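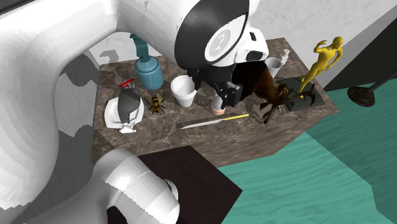

Chapter 8
Pricing What You Sell

I set my first price in a parking lot. I was selling jars of pepper relish out of the back of my car, a woman asked how much, and I said four dollars because I had four ones in my hand from the last customer. That was my whole pricing strategy for almost 16 months. I sold a lot of relish! I also lost money on every jar, and I didn't find out until I finally sat down one October with a shoebox of receipts and a calculator.

So I have a soft spot for this chapter. Most of my students come in thinking price is the easy part (you add up your costs, tack a bit on top, done) and that the hard stuff is advertising or hiring. Then we get to the Pero case and the room goes quiet.

Pero is a small bakery in the town of Gondon. You met it back in Chapter 3, when the owners were trying to decide whether to rent a second oven. By now they have the oven, and they have a new problem. Their seeded loaf costs $2.74 in flour, seeds, power and labor, and they sell it for $4.40. Looks fine, right? But that figure leaves out the rent, the delivery van, and the loaves that go stale on the shelf. Once you put those in, the picture changes a lot, and I'd like you to work out how much before you read my numbers in Section 8.2. Get a pencil. I mean it.

We'll also spend time with Bozkurt, a furniture maker that raised its prices and sold more chairs than before. I didn't believe it the first time I heard it either. Part of the answer has to do with what buyers guess about quality when they can't judge it for themselves, and part of it is plain luck with timing, which the owners are happy to admit. Trendar, the discount chain across the road, cut its prices that same season and had a miserable year. We'll read both sets of books side by side.

Before you start, make sure you're comfortable with these terms from Chapter 7, as I use them on nearly every page:

Fixed cost
Variable cost
Contribution margin
Break-even point

If break-even is still fuzzy, go back and redo the coffee cart problem. It takes maybe half an hour and it will save you a headache in Section 8.4, where we do the same thing with two products sharing one kitchen.

8.1 What a Price Has to Cover

Let's go back to my relish. Each jar had glass, a lid, a label, peppers, sugar and vinegar in it, and I could tell you what I paid for all of those. What I never wrote down was the gas.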